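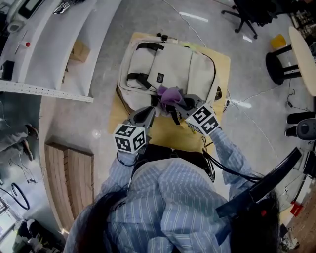
How to clean and reproof a canvas backpack at home

Posted 6/19/18 in Care and Repair

We use cookies to remember your settings and to see which pages are read. By carrying on you agree to this. Read our cookie notice.

A canvas backpack doesn't need washing often. Most of the dirt sits on the surface and will come off with a brush and a damp cloth. A full wash takes the finish out of the fabric, so leave it until the bag smells, has salt marks across the back, or has stopped shedding rain.

The method below is for plain cotton canvas and for cotton and polyester mixes. Waxed canvas is different and has its own section further down. Don't use any of this on leather bags, or on bags with a cardboard base stitched in. You can find out by pressing the bottom panel with your thumbs. Card creases and stays creased, plastic springs back.

What you need

A soft brush (a nail brush will do)
Two cotton cloths
Mild soap flakes or a plain liquid soap with no softener
A bath, a large sink or a deep washing-up bowl
An old towel
White vinegar
Spray-on or wash-in reproofer for cotton
A candle stub for the zips

Emptying the bag

Go through every pocket, including the flat one against the back panel that people forget about. Turn the bag upside down and shake it outside. Pull the lining out as far as it will come and brush along the seams, where crumbs and grit collect. A vacuum cleaner with the narrow nozzle is quicker if you have one, but keep it away from loose threads.

Take off anything that unclips. If the shoulder straps come away, note which way round the buckles are threaded before you undo them. I once put a pair back the wrong way and the straps slid loose every time I picked the bag up, and it took me until March to work out why.

Spot cleaning

Start dry. Dried mud brushes out far better than wet mud, so if the bag has come in soaked, hang it up and wait until the next day.

Next, wring out a cloth in lukewarm water with a little soap and work on each mark from the outside in. Use short strokes and turn the cloth often. Try it first on the underside or inside a pocket, and if any colour comes off on the cloth, stop and use plain water only. It is best to use a white cloth or one you know doesn't run. New dusters are bad for this and can leave yellow on pale canvas.

Grease: press kitchen paper on it, then cover with cornflour and leave overnight. Brush off and repeat before you wet it.

Ink: dab with a little surgical spirit on cotton wool. Don't rub. Old ink may fade but will seldom go completely.

Salt marks: equal parts white vinegar and water, dabbed on and rinsed off.

Mildew: brush outdoors, then sponge with the same vinegar mix and dry in full sun. The grey spotting often stays behind after the smell has gone.

Washing the whole bag

Fill the bath with enough lukewarm water to cover the bag. Dissolve the soap first, so that it doesn't leave white patches. Open every zip and flap, push the bag under and let it soak for half an hour.

Brush the straps and the back panel, which take most of the sweat. Do the base last. Let the water out, refill, and press the bag down flat several times to push the soap through. You will probably need 2 rinses at least. A padded back holds a surprising amount of soap, and if you leave it in there the reproofer won't take.

I don't put canvas bags in the machine. The buckles knock against the drum, and the coating inside many bags starts to flake off in strips after one spin.

Drying

Roll the bag in the old towel and lean on it to get the worst out. Then hang it upside down with all the pockets open, somewhere with moving air. Keep it off radiators, which shrink the cotton unevenly and can twist the seams. Allow two days, three if the straps are thickly padded. It must be dry right through before the next stage, unless your reproofer is the sort that goes on damp — check the label.

Reproofing

Lay the bag flat on a table you can wipe down. Spray evenly from a hand's length away, paying attention to the flap, the top seams and the base. Leave for a few minutes, then wipe off the drips with a clean cloth. Two thin coats work better than one heavy one. Open a window or do it outdoors.

To test it, flick a few drops of water on the flap once everything is dry. They should sit up and roll. If they soak in and leave a dark patch, give that part another coat.

Waxed canvas

Never use soap or hot water. Brush it dry, sponge with cold water and let it hang. When the folds turn pale, rub in a bar of wax along them and warm it gently with a hairdryer until it sinks in. My old Gerby has been done this way every spring and the flap is still sound.

Zips and buckles

Run the candle stub along both sides of the closed zip, then open and close it a few times. Brush off the crumbs of wax. Metal buckles only want a wipe and a thorough dry.

Store the bag loosely stuffed with paper in a cupboard that isn't damp. Leave the flap unfastened.

Related pages

Replacing a broken strap buckle
Tratdale daypack: two years of use
Patching canvas by hand
Getting smells out of a lunch bag
Which thread for heavy fabric?

Contact | Copyright Teodor Bråten | Back to top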